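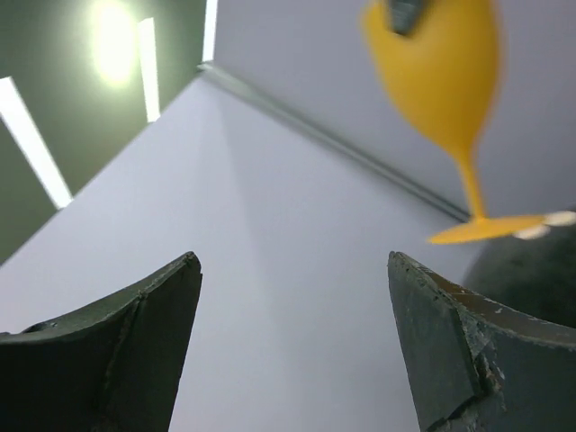
Fig. 1. Gripper fingers seen from the wrist. Note the coating on the right-hand one.

Shop Robotics, handout 6
Notes by Sille Hallgrímsson, revised 2019-04-28

Last time we got as far as mounting. Before anyone orders parts for a home build, some doubts about two arms.

Fingers first. The right finger in Fig. 1 has chips along its inner face and a scuffed band along the top rim. Supplier pages (I have the Flestent and Tirkard ones on the shared drive) talk about rated cycles, and Tirkard promises 2000. I would like to know what was being gripped. Write down the state of your fingers before every session and don't trust a coating you haven't looked at.

Second, the choice of task. Stemware on a wire stand looks good in a video. It is also a hard test of very little: the stem is thin, the foot is flat, and a gripper that closes at the right height gets a lot for free. Shalini Rathore argues in her Dunne workshop notes that moving the stand a hand's width tells you more than 200 repeats with it left alone. I agree with her, though her own log stops at 296 runs and the stand moved twice.

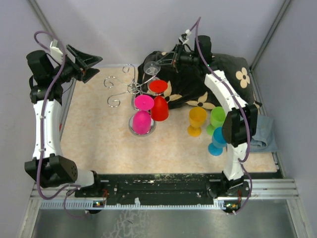 Fig. 2. Two-arm setup on a shared rail. Right gripper holding a clear glass by the stem; colored plastic ones on and beside the stand.

Points to argue about in Fig. 2:

Both arms share one rail. Cheap and easy to line up, but a knock at one end may well reach the other. Measure it.

Cables are looped along each arm from base to wrist. Check the slack at full reach, with the power off.

Clear glass and colored plastic are different problems for a camera. Report them separately. A single success rate for both is worth nothing to me.

The patterned cloth makes the background harder. Fine, but then also run it plain, or you won't know what the pattern cost you.

For September: read the Rister build guide up to the wiring chapter and bring one claim from it that you don't believe, with a way to test it in the shop.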